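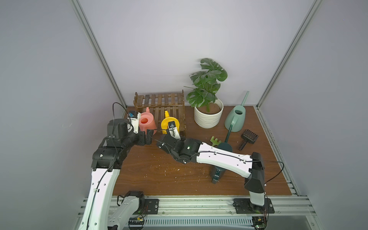
Fig. 1. Two-arm workcell with the gardening set, Samstead open day.

Automation in Practice, Unit 4
Notes to accompany the visit to the Samstead open day

Read these before the seminar. They cover the tabletop demonstration only. The conveyor hall and the packing line are in the Unit 5 notes.

1. Background

Samstead runs its open day each June. The main hall is given over to local firms and the side rooms to smaller demonstrations, most of them run by the people who built them. Our group was booked into the side room used by the Willine project, which works on two-arm handling of household and garden objects. The slot was 13 minutes, with questions afterwards at the bench.

Willine has been going for two years. The first year was spent on a single arm and plain blocks. The gardening set came in when the second arm was added, and the project now has 184 objects in its store, of which only a few are put out at any one time.

2. The cell

Both arms are fixed at the front, one at each end of the metal rail, and reach inwards over a square brown board. Pale walls close off the other three sides. Plain walls make it easier for the vision software to separate an object from what is behind it, and they also stop visitors at the back of the room from walking through the camera's view.

The arms have white links and black joints, and each ends in a gripper. Note the cables, which run along the outside of the arm. On a factory arm they would normally be routed inside or held in a dress pack. On a bench arm an outside cable is cheap to replace, but it has to be allowed for when a path is planned, as a loop can catch on a tall object such as the plant.

Some of the electronics can be seen under the arms at the front corners. In an industrial cell this would be in a closed cabinet. Be ready to say why in the seminar.

3. The objects

The set on the board was chosen for its mix of shapes. The points to take from it are:

- Watering cans. There are pink, yellow and sage-green ones, and the spouts differ. The green can has a long thin spout, so its widest point is a long way from its body. A planner that treats it as a simple box will waste a good deal of space.
- Hand tools. These lie flat and have handles. The gripper has to come down close to the board, where there is little room for error in height.
- The potted plant. It is artificial. The split leaves spread well beyond the pot and overlap each other, which makes the outline hard to read. The ribbed pot gives an uneven surface to grip.
- The slatted crate. It stands at the back left and is treated as a fixed obstacle in the first task.

The board also had small bits of wood shaving and white specks on it. The vision software is set to ignore anything below a certain size, and the presenter mentioned that this limit had been raised twice.

4. The tasks

Two tasks were on the programme.

Task A: pick up a named watering can and set it down on a marked spot. In Fig. 1 the right arm's gripper is at the top of the yellow can, while the left arm is pointed towards the pink one. The two cans stand close together, so the arms have to share a small area. Willine deals with this by giving one arm priority and making the other wait outside a set distance. It is a simple rule and it costs time.

Task B: tidy the hand tools to one side. This was run with the left arm parked.

Motion planning for both tasks used Trirketti, the same package you will use in the lab. The version at Samstead was older than ours and some of the menu names differ. The grasp points came from a method known in the project as the Nazari table, which lists preferred grips by object type. It holds 2,000 entries, many of them for objects no longer in the store.

5. Points raised in questions

Speed. The arms moved slowly. This was a setting for the open day, and the limit is higher when the room is closed to visitors.

Failed grips. The software tries again up to 11 times before it stops and asks for help. Several of you thought this was too many. Consider what happens to the position of an object each time a grip is missed.

Weight. The cans are used empty. Adding water would change the load and also move it about during a lift.

6. For the seminar

Bring a one-page sketch of the cell with the reach of each arm marked, and shade the area they share. Under the sketch, write a short paragraph on the waiting rule in Task A and suggest one other way of keeping the arms apart. Use the terms from Unit 3 (workspace, end effector, collision margin).

Lab groups will set up a single-arm version of Task A in Trirketti the week after. Blocks first, then cans.

3 comments | 6 shares
Automation in Practice | Course office contact | Copyright and reuse | Back to top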